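Ticket 4016 – Snack wrappers splitting at the seal, Hadisside storage room
Status: Open, waiting on supplier
Opened: May 12, 2026

Reported problem: wrappers on the single biscuits come open at the crimped end before anyone eats them. The supplier, Dekach, says this is a handling issue. I have my doubts, and I'd like them on record before the ticket gets closed again.

Checked so far:

Storage temperature. Dekach asked for this first. The shelf thermometer stayed within the range on their sheet all week. They asked me to check again. Same result.

Stacking. We were told the cartons were piled too high. They were four high, and the carton itself says four is fine. I moved them to a single layer anyway and went through a carton of 40. Two split ends in the top carton, 16 in the one that had been sitting beside it. I don't see how stacking explains that.

Wrappers. The ones to look at are the pale blue-grey foil with "Супер Контик" in dark blue lettering, crimped at both ends. The upper right corner is where I'd start – the foil can be a little torn and curled there even when the rest of the pack looks fine. 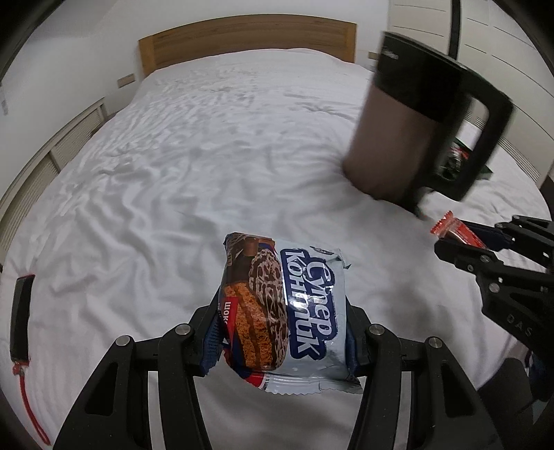 Dekach's second reply suggested that people are opening the packs and putting them back. Maybe once. I don't believe it happened in a carton that was still taped shut.

Their third suggestion was the Grorkavow liner, a plastic insert that goes inside the carton and costs extra. I asked for any test showing it helps and got a brochure. We are not buying 29 liners on the strength of a brochure.

Workaround: split packs go in the lidded tub, not back on the shelf. Don't tape the ends. It hides the problem and makes the credit claim harder.

Next step: the Eberhard site gets the same biscuits from a different delivery. Asked them to check one sealed carton and report the number. If theirs are fine, I want a credit. Do not close until they answer.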